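Konzerthaus Sukow
Lesezeit: 5 Minuten

1/14
Zur Absage des Konzerts von Chantelle Sithole in Sukow erreichen uns seit gestern zahlreiche Anfragen. Wir nehmen an dieser Stelle gesammelt Stellung. Der Beitrag wird in mehreren Teilen veröffentlicht. Stand: 30.07.2023.

212 mal geteilt · 48 Kommentare

2/14
Das Konzert findet nicht wie angekündigt statt. Die Tourneeleitung hat uns mitgeteilt, dass die Künstlerin auf ärztlichen Rat eine Stimmpause einlegt. Weitere Angaben zum Gesundheitszustand machen wir nicht. Wir bitten, von entsprechenden Nachfragen beim Personal der Abendkasse abzusehen.

3/14
Ein Ersatztermin im März ist vereinbart. Das genaue Datum wird bekannt gegeben, sobald die Verträge mit der Begleitband gegengezeichnet sind. Bereits erworbene Karten behalten ihre Gültigkeit, ein Umtausch ist nicht erforderlich. Dies gilt auch für Karten, die über die Vorverkaufsstelle in Clisanholm bezogen wurden.

4/14
Wer den Ersatztermin nicht wahrnehmen kann, erhält den vollen Kartenpreis einschließlich der Vorverkaufsgebühr zurück. Der Antrag ist innerhalb von 30 Tagen bei der Stelle einzureichen, bei der die Karte gekauft wurde. Bei Geschenkkarten ist der Name des Käufers anzugeben. Versandkosten werden nicht erstattet.

97 mal geteilt · 31 Kommentare

5/14
In mehreren Unterhaltungsportalen war zu lesen, die Absage stehe im Zusammenhang mit dem sogenannten Anforderungskatalog der Künstlerin. Diese Darstellung ist unzutreffend. Der Katalog lag dem Haus seit dem Frühjahr vor und wurde ohne Einwände unterzeichnet.

6/14
Die dort zitierten Forderungen (ausschließlich weiße Rosen, ein eigener Koch, ein beheizter Teppich) sind uns nicht bekannt. Im unterzeichneten Dokument sind Ingwertee, eine Garderobe mit Tageslicht und elf Handtücher aufgeführt. Die Tourneeleitung hat der Nennung dieser Punkte zugestimmt.

388 mal geteilt · 112 Kommentare

7/14
Ebenfalls unzutreffend ist die Behauptung, zwischen Frau Sithole und der für das Vorprogramm verpflichteten Sängerin Samah Shehata sei es zu einer Auseinandersetzung über die Reihenfolge der Namen auf dem Plakat gekommen. Die Plakatgestaltung wurde von beiden Agenturen am selben Tag freigegeben. Beide Künstlerinnen werden im März gemeinsam auftreten.

8/14
Die vielfach geteilte Tonaufnahme, auf der ein lautstarkes Gespräch zu hören ist, wurde nicht in unserem Haus angefertigt. Unsere Garderoben verfügen über keine Durchsagenanlage, wie sie auf der Aufnahme deutlich zu vernehmen ist. Zur Herkunft können wir keine Angaben machen und beteiligen uns nicht an Vermutungen.

9/14
Samah Shehata wird am ursprünglich vorgesehenen Abend ein eigenes Programm geben. Es findet im Kleinen Saal statt, der 400 Plätze umfasst. Auf dem Programm stehen die Lieder ihres Albums »Lemerville« sowie zwei bislang unveröffentlichte Stücke. Am Klavier begleitet das Duo Ismail.

10/14
Inhaberinnen und Inhaber von Karten für das verschobene Konzert haben für diesen Abend ein Vorkaufsrecht. Die Kartennummer ist bei der Bestellung anzugeben. Je Karte kann ein Platz erworben werden. Restkarten gelangen anschließend in den freien Verkauf. Eine Abendkasse wird nur eingerichtet, sofern Plätze verfügbar bleiben.

64 mal geteilt · 19 Kommentare

11/14
Der Einlass erfolgt über den Seiteneingang. Das Hauptportal des 1898 eröffneten Hauses bleibt wegen der Arbeiten an der Freitreppe geschlossen. Besucherinnen und Besucher mit Rollstuhl nutzen bitte den Aufzug im Hof und melden sich dort über die Sprechanlage. Die Garderobengebühr entfällt an diesem Abend.

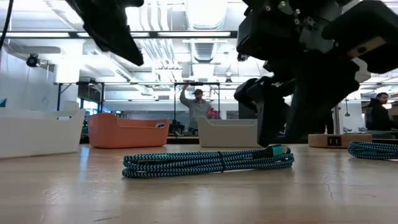

12/14
Für beide Abende gilt, dass Bild- und Tonaufnahmen während der Vorstellung nicht gestattet sind. Die Regelung geht auf einen Wunsch beider Künstlerinnen zurück und entspricht der Hausordnung. Mobiltelefone können mitgeführt werden, sind im Saal jedoch auszuschalten. Akkreditierte Pressevertreter erhalten für die ersten beiden Lieder eine gesonderte Genehmigung.

13/14
Die angekündigte Signierstunde mit Frau Sithole wird gemeinsam mit dem Konzert verschoben. Wer hierfür eine Platznummer erhalten hat, bewahre diese bitte auf. Nummern, die derzeit auf Tauschbörsen angeboten werden, sind an den Namen gebunden und berechtigen Dritte nicht zur Teilnahme. Das Haus behält sich vor, weiterverkaufte Nummern zu sperren.

14/14
Presseanfragen richten Sie bitte schriftlich an die Pressestelle. Interviews mit den Künstlerinnen vermitteln wir nicht, zuständig sind die jeweiligen Agenturen. Fragen zur Erstattung beantwortet das Kartenbüro zu den bekannten Öffnungszeiten. Der Termin im März wird zuerst auf diesem Kanal veröffentlicht.

Nachtrag zu 4/14: Für Abonnements der Reihe »Stimmen« wird der anteilige Betrag auf Wunsch der nächsten Abonnementrechnung gutgeschrieben. Ein Antrag in Textform genügt. Die Frist bleibt unverändert.

143 mal geteilt · 27 Kommentare

Kommentare

klangfreundin_k
Danke für die ausführliche Information. Gilt das Vorkaufsrecht auch, wenn ich mir die alte Karte erstatten lasse?

Konzerthaus Sukow
Guten Tag, das Vorkaufsrecht besteht, solange die Karte noch nicht zur Erstattung eingereicht wurde. Bitte bestellen Sie in diesem Fall zuerst den Platz für den Kleinen Saal.

Parkett_links
Elf Handtücher für einen Abend finde ich trotzdem ordentlich.

mo.bergdorf
Wir reisen mit dem Zug aus Clisanholm an und haben das Hotel schon bezahlt. Übernimmt das jemand?

Konzerthaus Sukow
Guten Tag, Reise- und Übernachtungskosten können wir leider nicht erstatten. Wir verweisen auf Abschnitt 7 der Geschäftsbedingungen.

tante_hedwig
Gute Besserung an Chantelle!! Habe sie in Lemerville gehört, da war die Stimme schon am Ende des ersten Teils weg und sie hat trotzdem drei Zugaben gegeben.

Saalrand
Die Aufnahme ist doch von einem Bahnhof, man hört am Schluss die Gleisansage.

klangfreundin_k
Hat geklappt, Reihe sechs. Freue mich auf Samah Shehata.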